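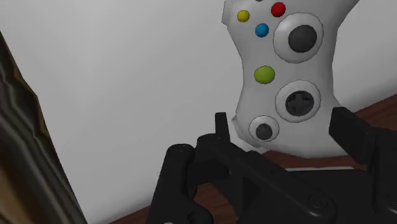
Home News Scripts and Texts Reviews Archive Contact

Filed under: Ancient Writing

Ink Study Sorts Letter Forms on Plumport Sherds

A two-year study of inked pottery sherds held in the Plumport collection has found that most of the alphabetic texts on them were written with a cut rush, and that a smaller group was probably written with a split reed pen. The report was released in November by the Lerkance project, which studies writing materials used with early alphabetic scripts.

The collection holds 59 sherds with readable ink. All are broken pieces of storage jars and bowls, written on after the vessels had gone out of use. The texts are short. Most are receipts, lists of names, or notes on deliveries of oil and grain, and none is a literary or religious text.

Mohit Kandpal, who led the work, measured the width of each stroke at its start, middle and end. A rush, chewed or cut at the tip to make a small brush, leaves a line that swells as pressure increases and fades as the ink runs out. A split reed holds its width more evenly and often leaves two darker edges with a paler center, where the halves of the nib spread apart.

On 4 of the sherds the double edge is clear along the long downstrokes. These pieces also have sharper corners on letters such as mem and shin. The remaining texts show the soft line endings expected from a rush, though a few are too worn to assign with confidence, and the report lists those separately.

The ink is carbon black in every case tested, made from soot and bound with a plant gum. No iron-based ink was found. The soot on the reed-pen sherds is more finely ground than on the others, and Kandpal suggests that a coarse mixture would have clogged a narrow split. He does not claim that one recipe replaced the other, as the find records are too poor to put the sherds in order of date.

The surface of the pottery also affected the letters. On ribbed jar fragments the scribes tended to write along the ribs, and where a line had to cross them the strokes break at each ridge. Smooth inner surfaces were preferred for longer lists. Several pieces carry traces of an earlier text that had been wiped away - a practice that is easy with carbon ink, which sits on the clay and does not bite into it.

Shivam Bhardwaj prepared the readings for the new catalog. He has changed the published text of 2 sherds. In one, a word formerly read as a personal name is now taken as a measure of oil. In the other, a supposed numeral turned out under infrared light to be the tail of a letter from the erased text beneath.

"The old drawings made the letters cleaner than they are," Bhardwaj said. "Where a stroke was doubtful it was often inked in as certain. We have marked those strokes as broken in the new drawings, and readers can judge the reading for themselves."

The report is cautious about what the tools say about the writers. A scribe trained on papyrus would have used the same rush on pottery, and the receipts may have been written by the clerks who also kept the main accounts. Those accounts, if they were on papyrus or skin, have not survived at the site. Comparison with inscriptions cut in stone is of limited use, the report says, as carved letters follow different habits of stroke order and spacing.

Trial strokes made for the study, nearly 3,000 in all, will be kept with the measurements for use as a reference set. They were written with rushes and reeds on unglazed modern pottery, using three mixtures of soot and gum.

The catalog will be issued by Catell in a single volume with infrared plates. A second part, covering the seal impressions and the potters' marks, is in preparation.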